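My October plan was to read one old book a month. Then I got stuck on an old notary's ledger from Rivadeneyra and it's November and I'm still in it!

The ledger belongs to a little archive in Skallport, and they let you sit with it for 2 hours at a time (pencils only, coats in the hall). It has nearly 2,000 entries, mostly sales of land and mules, a few wills, one very long quarrel over a well. The Latin is bad in a way I find really comforting, because mine is too. 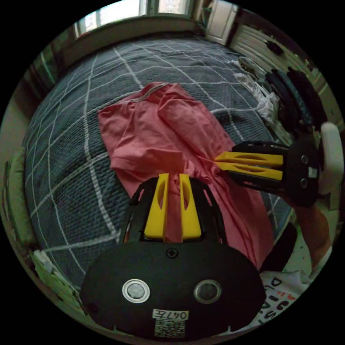
So why did notaries write everything in the same stiff phrases? A court would accept wording it already knew, so they copied the formulas out of handbooks and only changed the names, the prices and the boundaries.

Once that clicked, I sped up a lot. I used to get through maybe one page in a sitting, and last time I did 18 entries before they turned the lights down. You learn to skip right over the boilerplate and go hunting for the odd bit in the middle, like the widow who sold a vineyard but kept the right to walk through it.

The binding is a puzzle too. Ans Van der Linden, who runs the reading room, showed me that the spine is lined with strips cut from an older law book, with tiny notes squeezed in the margins.
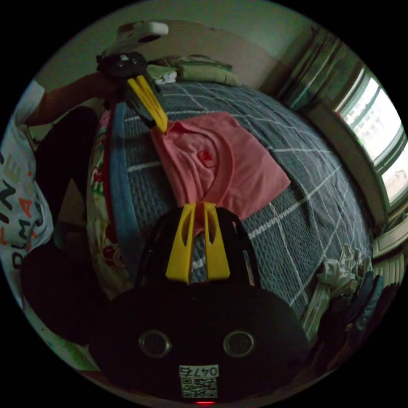
She thinks the strips came from the Masent workshop, and I'd love that to be true, but there are only 35 readable words so far and half of them are "and" or "the said." Anyway, I'm going back for the wills next. If anyone has a decent list of abbreviations for this kind of hand, please leave it in the comments, mine stops at the letter P.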